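Week 11 notes: Floors, and why they move

Hi all. As promised, the written-up version of Tuesday's lecture, with the bits I skipped when the projector quit and a couple of things people asked me in the hallway. Read it before lab. The reading is still chapter 4 of the course packet, and yes, you do need the tables at the back.

Where we left off

Last week we did wood as a pile of straws. If you only remember one thing from that, remember that a board takes on moisture from the air and gives it back, all year long, and that it swells across the grain a lot and along the grain hardly at all. Every floor problem I've ever been called out to look at comes back to that somehow. People want it to be the glue, or the finish, or the guy who laid it. Sometimes it is the guy! But usually it's water vapor.

So a floor is a big sheet made of little pieces that all want to get wider in summer and narrower in winter. One board moves so little you'd never notice. Put enough of them side by side and the movement adds up, and it has to go somewhere.

The Ritmont house

I keep going back to this one because I made half the mistakes myself. Ritmont was a remodel I worked on with Ivar Magnusson, long before I taught anything. We had 145 square feet of oak to lay in a back room, solid strip, nailed down. It was June and sticky. The boards came off the truck and we stacked them in the garage overnight and felt very responsible about it.

What we should have asked was: what is this wood going to live in? The garage was damp. The room was going to be heated all winter and dry as a cracker. We laid those boards fat, and by January they were skinny, and you could lose a nickel between them. The owner was nice about it, which made it worse.

Ivar wanted to fill the gaps. I talked him out of it, and I'm still proud of that, because filler in a seasonal gap gets crushed when the boards swell again, and then it pops out in crumbs and you look twice as bad. We came back in summer and the gaps had mostly closed on their own.
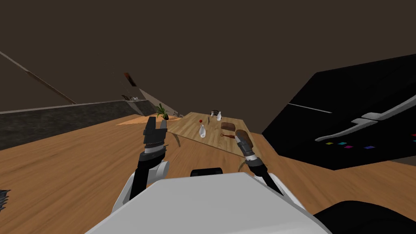
Which brings me to acclimation, the word everybody uses and hardly anybody means the same thing by. Leaving the boxes in the house for a few days because the label says so doesn't tell you much. Acclimation means the wood has reached the moisture content it will settle at in that room, under normal living conditions. It might already be there when it's delivered. It might take weeks. The only way to know is to put a meter on it, and to put the meter on the subfloor too, and compare.

Rules I'd like you to know for the exam:

Measure the boards and the subfloor. For strip flooring narrower than 3 inches I want the two readings within 4 points of each other, and closer than that for wide plank.

Measure several boards from several bundles. One reading is a rumor.

The heat or the air conditioning should be running the way it will run when people live there. If the house has no windows in it yet, go home.

Leave a gap at the walls and let the baseboard cover it.

On that last one, somebody asked on Tuesday why you can't just butt the floor tight to the wall and be careful. Because when it swells it pushes, and it pushes hard enough to lift itself off the subfloor in a ridge or, on a bad day, to move a partition. I've seen a tented floor in a hallway that you could slide a shoe under.

Cupping and crowning

These get mixed up every year, so here we go again. A cupped board has its edges higher than its middle. The bottom is wetter than the top, so the bottom gets wider and the board curls up. Look below: crawl space, slab, leaky dishwasher line. A crowned board is the other way around, with the middle high. You can get that from water sitting on top, but the classic way is that somebody sanded a cupped floor flat before it had dried out. The edges got shaved off, then the bottom dried and shrank back, and now the middle stands proud.

So please – don't sand a cupped floor in a hurry. Find the water, fix the water, wait. The waiting can be a whole season and customers hate it. Raíssa Amaral, who took this course a few years back and now does inspections, told me she mostly gets paid to tell people to wait.

A quick bit of arithmetic

We did this one on the board too fast. Change in width equals board width times the change in moisture content times the coefficient for the species. For flat-sawn red oak we use 0.00369 per point. Take a 5 inch plank that goes down at 10 percent and dries to 6. That's 5 times 4 times 0.00369, so a bit over 0.07 inch per board. Doesn't sound like much, and then you multiply by the number of boards across the room. Quarter-sawn is a good deal less, which is one reason it costs what it costs. Do the same sum for the Halvorsen plan in your packet, where the room is 40 boards wide, and bring your answer to lab. Show the units or I'll grumble.

Odds and ends

Engineered flooring moves less because the layers run crosswise and fight each other. It still moves. The top layer can check if the air gets really dry.

Bamboo is a grass and has its own tables. Don't use the oak number for it. Two of you did on the last homework.

Sunlight is a separate topic (color, mostly) and we'll get to it with finishes. The rug question, where the floor under the rug stays a different shade, goes there too.

Lab is in the Testley building, ground floor. The moisture meters are signed out in pairs, so find a partner. The pins are sharp and they bend if you rock them, so push straight in and pull straight out, with the grain.

Homework 9 is due December 5, 2024, at the start of class. Problems 2 through 6, and skip the part of 5 about radiant heat, which we haven't covered.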